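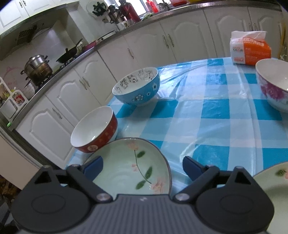
Bowls and dishes on a checked tablecloth – which one would you pick for your pudding?

WHY ARE BOWLS SO SHINY?
Kitchen Science for ages 7 and up

Quick one today. Bowls! You use one nearly every day and probably never look at it. So go and get one. Any one. Ask first if it's a posh one.

Turn it over. Look underneath. Is there a ring at the bottom that feels a bit rough, like very fine sandpaper? Then it's very likely pottery, and it used to be mud.

Mud, really?

Yes. Well, clay. Clay is a sort of very, very fine mud that comes out of the ground. The bits in it are tiny and flat, and when there's water between them they slide about. So you can squash clay, roll it, poke it, and it stays how you left it. Sand won't do that. Try it at the beach – dry sand just runs off.

Pale green dishes like the shallow one in the middle of our photo are ceramic. Ceramic is the word for clay that has been baked so hard it can't turn back into mud. Good word. Use it at tea.

How do you make a bowl?

Lots of ways. Oldest way: ball of clay, thumb in the middle, pinch round and round. That's a pinch pot. People have made them for thousands of years and you can do it in an afternoon.

Next way: a wheel. The clay goes round and round and the potter's hands go gently up the sides. Looks easy. Isn't! First go usually ends in a wobbly splat.

In a factory it's mostly moulds. Clay gets pressed into a shape, or runny clay gets poured in, and every bowl comes out the same. At the Arabzadeh Pottery in Dorkness they can fit 300 small bowls in the big kiln at once. Imagine the washing up.

What's a kiln?

An oven for pots. You say it "kill-n" or just "kill", people argue. Much, much hotter than the oven at home. Yours might go to 200 degrees for a tray of chips. A kiln gets so hot inside that it glows orange. The heat makes the tiny bits of clay stick together for good.

The clay has to be properly dry before it goes in. If there's water trapped inside it turns to steam, the steam pushes, and bang. Bits of pot everywhere.

So where does the shine come from?

Glaze! Glaze is ground-up minerals mixed with water, a bit like thin paint. It often looks chalky and dull when it goes on. Then into the kiln, it melts, and when it cools down it's a thin coat of glass. So a shiny pottery bowl is wearing a glass coat.

Why bother? Two reasons.

1. Plain baked clay can soak up water. Soup in a soaky bowl, not nice.
2. Glass is smooth so food wipes off.

The colours come from metals. Copper can go green. Cobalt goes a strong blue. Iron can go brown, or yellow, or even a soft pale green if the kiln is run a special way. Same iron, diffrent colours. Potters keep notebooks full of this stuff.

How do the flowers stay on?

Have a look at the pink blossom branch on the dish in the photo, and the peonies on the big white bowl. If you painted a flower on a bowl with your school paints it would come off in the sink. Pottery pictures are done with special colours and get baked. Sometimes under the glaze, so the glass sits on top and looks after them. Sometimes over the glaze, and then the bowl goes back in the kiln for another bake, not so hot.

Some are painted by hand. Lots are printed on a thin slippery sheet, like a temporary tattoo, and slid on to the pot. How to tell? Find two the same. If every petal matches exactly, probably printed.

Animals are popular too. The light blue bowl at the back has cartoon ones running round the inside of the rim, so you'd have to eat up to see them properly. Depends how full it was.

Why all the different shapes?

Shallow dish – good for dry things, or things with a little bit of sauce. Deep bowl – soup, noodles, cereal, anything that sloshes. Big wide bowl – sharing, everyone dips in with a spoon. A wide shape lets hot food cool quicker as well, because more of it touches the air.

Test it! Get a grown-up to help. You need a deep bowl, a shallow dish and a jug of warm (not hot) water. Put 200 ml in each. Wait a bit. Put a clean finger in both. Which is cooler? Write it down, then try agian with a plate on top of each one.

Is everything shiny made of pottery?

No! Some bowls are plastic, some are metal with a coat on, some are glass all the way through. Tap one gently with a fingernail. Pottery goes ting or tock. Plastic goes more of a thud. You can't tell from a photo, you need to tap.

And a plastic tablecloth shines too, but there's no glaze on it. It's just smooth, so light bounces off it. Creases make the shiny patches go wiggly.

Words to remember

Clay – fine sticky earth you can shape
Kiln – very hot oven for pots
Glaze – the glassy coat
Ceramic – clay baked hard

Have a go

Draw round a bowl on paper and design your own rim. Animals, leaves, spaceships, whatever. Leave a gap so the pattern meets up at the end – harder than it sounds, so do it in pencil first.

Next time: why does a saucepan handle get hot and a wooden spoon doesn't?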